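Plavevov Home Help > Kids and Play Spaces

Cover for a toy table: keep the dark cloth or switch to something else?

Posted November 2018

tablecloth_trouble
We keep a table set up for small toys and I covered it with a dark cloth to save the top from scratches. It has been on there for seven weeks. The toys are a mixed lot: plastic blocks with one round stud on top, two small cups, a shallow red bowl, a soft-colored ball, a lizard, a corn cob and a little bottle with a thin spout. The bright colors stand out well on it.

My problems are lint and the cloth sliding. I shake it out and by evening it is dusty again. Also, everything ends up spread over the whole table and I can't tell what belongs where. Is there a better cover, or should I be doing something different with this one? I would like to spend less than $100 and I don't want to glue anything to the table.

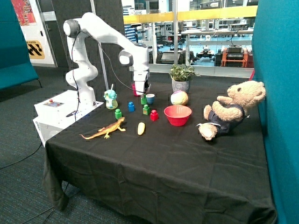

Replies

oakandpine
Get a vinyl one. Wipes clean. Done.

binsandbaskets
I would keep the cloth. A dark cover shows every bit of lint, that is true, but vinyl is slick and small toys skid on it. The ball will roll off a bare or shiny top a lot sooner than off fabric.

For the sliding, buy the open-mesh pad sold for going under rugs. Cut it an inch smaller than the tabletop on each side and lay the cloth over it. No glue needed. If the cloth hangs over the sides, tablecloth clips will hold it, as long as the tabletop isn't too thick for them. Measure before you buy. The ones I got at Wunel only opened wide enough for a thin top and I had to take them back.

For the lint, a damp rubber glove works better than a sticky roller on most fabrics. Wipe in one direction and pick off the roll of fuzz that builds up at the end. It takes me five minutes on a table for two kids.

As for the spread, use the bowl. It is already on the table, so make it the place for the small loose pieces. I would put the corn and the cups in it at the end of the day and stand the blocks in a row behind it. The ball needs something with higher sides.

tablecloth_trouble
Thanks, ordering the mesh pad. I tried tidying the blocks first and it went fine until they got used again. I also have a plant in a gray pot at the back, behind the ball. Would you leave it there? It's the only spot in the room with decent light.

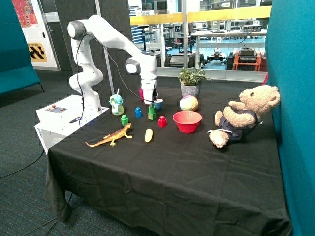

sriwong_8

I would move the plant, or at least put a saucer with a lip under it. Water on dark fabric can leave a pale ring when it dries, and soil is a pain to get out of the weave. Look up whether it is safe around kids as well. Plenty of houseplants with green and white leaves are not good to chew on.

I disagree about the bowl. A shallow one is fine for the corn cob, but the lizard is too long with that tail and the blocks will pile up over the rim. Get a flat tray with low sides, big enough for all of it - a baking sheet would do.

Before you buy anything, find out what the cover is made of. Felt pills and catches lint much more than a tight woven cotton does, and some felts shrink in the wash. Can you post it from close up?

tablecloth_trouble
I bought it as a remnant and there was no label. Close up it looks like felt to me, or a very fine foam. It also looks more gray than black at that distance.
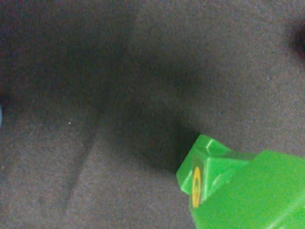
The cover up close, with one of the green pieces in the corner

sriwong_8
Hard to be sure from that, but I would treat it as felt. Don't machine wash it. Vacuum with the brush attachment on low and spot clean with cold water. Test a corner that hangs down first.

binsandbaskets
Agree on not washing it. The mesh pad should still work under it. Trim any loose threads off the edge with scissors and don't pull them.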